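Okay friends, a little thread on house rules for two-arm cells, as promised to Caroline on Tuesday (sorry it took me so long, I do go on).

1/ Agree on the shared zone before you agree on anything else. Ours is the middle of the table, and only one arm may cross it at a time unless the task sheet says otherwise!

2/ Stop button first, every shift, both arms. Henrik wrote that on our wall and I love him for it.

3/ Loose bricks get a home before a run starts, and cables get a look along their whole length. 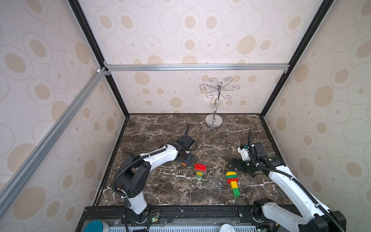

4/ Log every near miss, even the silly ones. We're at 207 entries and I still read them over coffee.

Contact Tamberg | © Tamberg | Back to top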